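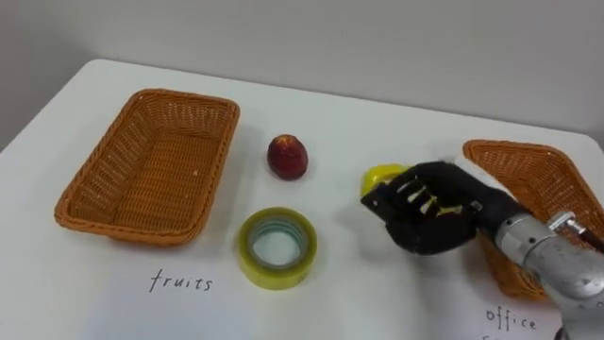
The Oteneo at the table, with the fruits basket still empty.

Search this site Go

THE TRIAL

Kuldeep Bisht had 3,000 in the budget and six months to spend it in. The Oteneo cost 3,000 for six months. He had noticed this and did not trust it.

"Is that with the hand?" he asked.

"The hand is included," said Čestmír Štěpánek, who had come from Vurell with the order form. "Delivery as well. Training is extra."

"Training for it or for us?"

"For you. Three hours."

Kuldeep wrote that down. He bought equipment for Buvwood, which had nine shops and a canteen, and he had been sent to find out whether a machine could put things where they belonged. He had asked for a plain test. Fruit went in one basket and office things in the other. Čestmír had written the labels himself, in thin black pen.

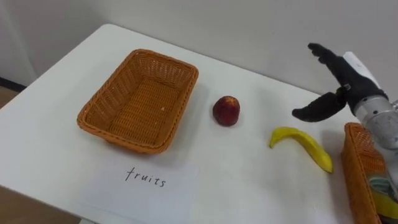 Red fruit and a banana on the table, hand open.

"What happens if it gets one wrong?" Kuldeep asked.

"You take it out and put it in the other basket."

"I can do that now."

"Yes," said Čestmír. "But now you do the right ones too."

Kuldeep thought that was a fair answer, though he didn't write it down. His form had a box for speed, a box for noise and a box for price. He put a tick beside noise. The last salesman, from Vasić, had talked all the way through his own test, and Kuldeep had gone home without knowing if the thing hummed.

They stood back by the wall.

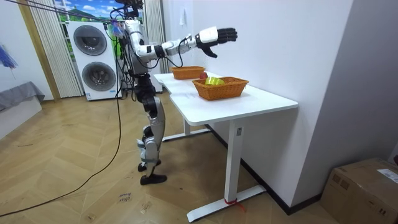 "My mother sorted post," said Kuldeep, after a while. "Nights, mostly. She could do it with the radio on and tell you afterwards what the play was about."

"Was she quick?"

"Very. She hated it."

Čestmír nodded. He had his pen ready, but he left the order form folded in his jacket.

"Would she have wanted one of these?"

"She'd have wanted the wages," said Kuldeep. He looked at his own form again. There was no box for that, so he turned it over and wrote on the back.

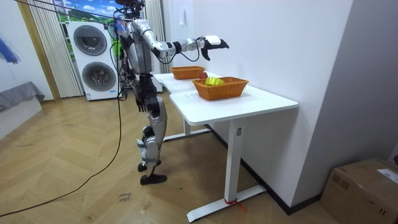
THE FORM

He filled in the rest on the train. Under price he put that training should be free. Under speed he put "patient", crossed it out, and put "slow". Then he wrote the word "patient" again above it, smaller, in case anyone asked.

In February Buvwood took one, for the canteen.

Last updated: 23 June 2018

Contact | Copyright | Back to top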